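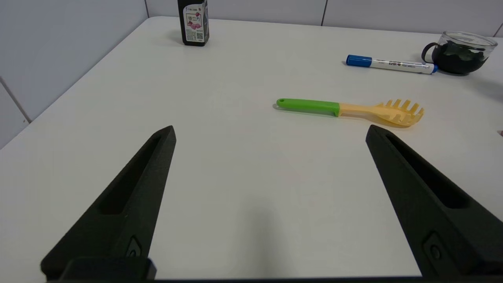
Step 3. Set up your award nomination form

I run the Rasdale women's business awards on Tasska, so I'll show you my way!

1. Open Awards, then New Form, and name your category.
2. Set the story box to 2,000 characters (mine was 60 at first — oops).
3. Add your judges by email. We use seven.
4. Click Save, then Publish.

Note: Judges can't see scores until voting closes.

Caution: Don't rename a category after you publish. I did that in January and had to re-enter 47 nominations by hand, which took me a whole evening.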